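# The Robots at Tunine Get a Nice Corner to Work In

The sales sheet for the Kenent system says it "frees your people for higher-value work." I've read that line, or a cousin of it, in every automation brochure I've been handed. So when I spent a Wednesday at Tunine, where canisters and flasks come back from customers to be checked, cleaned up and sent out again, I went looking for the higher-value work. I wanted to see a person doing it.

Loubna Berrada has been on the returns bench for nine years. Before the arms came in she would pick up a container, turn it, run her thumb around the seal, look at the lid, and drop it in one of three bins. On a good shift she got through 845 of them. Now she sits at a screen and approves or rejects what an arm has already decided, and when the arm can't decide she gets up and does it the old way.

"It asks me about the shiny ones," she says. "All day, the shiny ones."

Metal lids throw light around, and the cameras at the wrist don't always know a scratch from a reflection. Severin Moser, the engineer who looks after the cells, told me this was improving. He also told me it had been improving since June. He's a likable man and I don't think he was spinning me. He showed me the logs without being asked, and the logs say that about 90 containers a shift still get bounced to a human. That sounds small until you learn that each one stops the arm, and that the arm is what management now counts.

That change in counting matters more to the floor than the machine does. Berrada's old number was hers. If she had a slow morning with a bad batch, her lead knew it was a bad batch. The new number belongs to the cell, and the time the cell spends waiting for her shows up in red. She is, on paper, the delay.

Eskil Vik, who manages the site, doesn't like that reading. He points out that no one on the bench was let go. True enough. Two people left in the first months and weren't replaced, and the bench that used to seat five seats three. He calls that natural turnover. The people still sitting there call it Tuesday's overtime.

I asked him what the higher-value work was. He talked about "exception handling" and "supervising the process." Both of those mean watching a screen until something goes wrong. Some people like it. Azadeh Hassanpour moved over from packing with a sore shoulder, and she told me flatly that she'd quit before she went back to lifting. She has learned to teach the arm new containers, guiding it through the grip until it will close on the body without knocking the rim. She's good at it and she enjoys it. Her pay grade is the same as it was in packing, and the training she got was two afternoons and a binder from Kenent with half the pages about a model Tunine didn't buy.

So there's my higher-value worker. The value just hasn't reached her yet.

The other promise was fewer injuries, and I'll give them that one, partly. Wrist complaints on the bench are down. Complaints about eyes and necks are up, though Vik says it's too early to draw anything from it. He was quicker to draw something from the wrists.

What bothered me most was a small thing. Berrada can tell a tired seal by feel, a slight drag before it gives. She never wrote it down, and when the cells were being planned she wasn't asked about it. The arm checks seals by looking at them. Moser thinks a force sensor could pick up the drag, and he'd like to try. It's on a list. The list goes to the Polishchuk office, where the budget sits, and the people there have never touched a seal.

A second line goes in at the Zodthorpe site next, with fewer seats planned around it from the start. Vik is calling Tunine the proof that it works. I'd want to know which column he's reading. 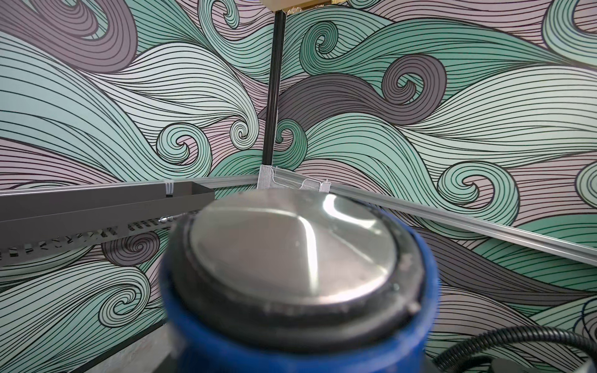 Kiran Mathur wrote in to say that I was too easy on the red numbers. At his plant the waiting time was put into individual reviews within a year, and people began approving whatever the arm suggested just to keep it moving. Returns from customers went up, he says, and the first fix anyone proposed was a second camera. He'd like to hear from any shop where the bench got to set the target.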